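Rurkside Community Board > Local News & Safety > Catalytic converter thefts, Cabral St lot

hedgerow_17
31 March 2026
Anyone else get hit at the Cabral St park and ride? Came back from work, started the car, sounded like a tractor. Officer on the phone gave me a case number and said theres been a string of these since February. No cameras on the north side apparently. Deductible is 400 so I'm eating most of it.

mudflap
Sorry to hear it. My neighbor's Prius got done in the same lot. Gone in minutes, she only went in for a prescription.
Did they send anyone out or just take it over the phone?

hedgerow_17
Phone only. Asked if someone would come look and was told no, not unless there's a suspect on scene. Fine, but then who's dusting for anything.

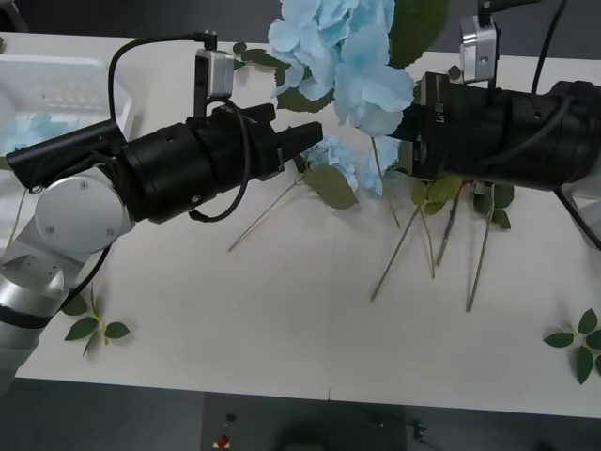
Re: Catalytic converter thefts, Cabral St lot

tannerb_209
They don't dust for cat thefts. Never have. You get a report for insurance and thats it. I worked dispatch for 4 years (not here) and property crime with no suspect info goes to the bottom every time. Doesn't mean they don't care, means there's two cars on the road at night.

mudflap
Two cars for all of Rurkside? Come on.

tannerb_209
Overnight, yes. Ask them.

ovenmitt
I don't buy the staffing thing. They had plenty of people to sit outside the Hedis warehouse writing speeding tickets all February. Same officer, same spot, I drove past him every morning. Put him in the lot for one night.

tannerb_209
Traffic is a grant. Different money, can't just move it over.

ovenmitt
So the money decides what's a crime. Great

slowleak
Can we get back to the lot. Things that might help --
Park nose-in by the bus shelter, it's the only part with decent light.
Get a shield. Mine was 209 installed at Trirnosent Muffler on the county road, took under an hour.
Etch the VIN on the converter. Trirnosent does that too if you ask, didn't charge me.

hedgerow_17
Shield is a good idea, wish I'd done it last month. Did yours rattle? Read somewhere they rattle.

slowleak
A little the first week. They retightened it, been quiet since.
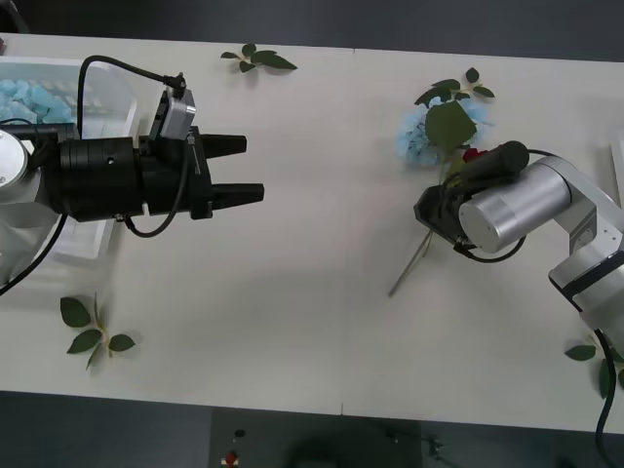 Also call the transit office, not just the police. The lot is theirs, the lights are theirs. I reported two dead ones on the north side and got a ticket number back same day. Lights still out but at least its on record, and more calls can't hurt.

mudflap
Shields only slow them down tho. Guy at work had one and they cut right thru it.

slowleak
Slower is the whole point. They want the easy car.

ovenmitt
So now they take mine instead. Thanks lol

kestrel_ave
If anyone was parked there overnight please check your dashcam. Somebody on the other board mentioned a white van with no plates, secondhand so who knows. Don't post faces here, mods will pull it. Send it to the non-emergency line with the case number.

tannerb_209
Seconding that. And put your case number on everything. If they get a guy they'll want to tie them all together, they can't do that if half of you never filed.

mudflap
Ok will tell my neighbor, pretty sure she never filed. Is there a deadline?

tannerb_209
Not for the report that I know of. Insurance is another story, she should call them today.

hedgerow_17
Update, shop says 17 days for the part. Taking the bus. From the same lot, obviously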